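3.2 Slide wording and recall

The second study looked at how the wording of slides affects what listeners remember from a short talk. We used the 296 recordings in the Pinden set, all of them talks given to mixed audiences at the Avwood and Sundthorpe sites. Each talk was coded twice, once for the number of words on each slide and once for how often the speaker read a slide aloud. Where the two codings did not agree, the talk was coded a third time and the majority view was kept. Listeners filled in a recall sheet straight after the talk and a second one a week later. We received 1,408 first sheets and 1,074 second sheets.

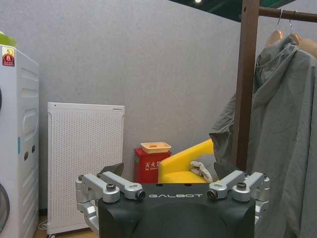
Figure 4

Recall fell as slides grew wordier, but the drop was uneven. Talks with a heading and one short line per slide did best on both sheets. Talks in which the speaker read full sentences from the screen did worst, and the gap was wider after a week. Single words were a separate case. A lone word in capitals, set thin and widely spaced like the GALBOT lettering in Figure 4, was coded as a label and left out of the word count. Labels made up a small share of the material, and putting them back in did not change the order of the groups.

We also checked whether the length of the talk could explain the result. It could not — the pattern held for short and long talks alike, although it was weaker at Sundthorpe, where most speakers had handed out printed notes. The Testa scoring guide treats notes as part of the talk, and we followed it here. Section 3.3 deals with the notes separately.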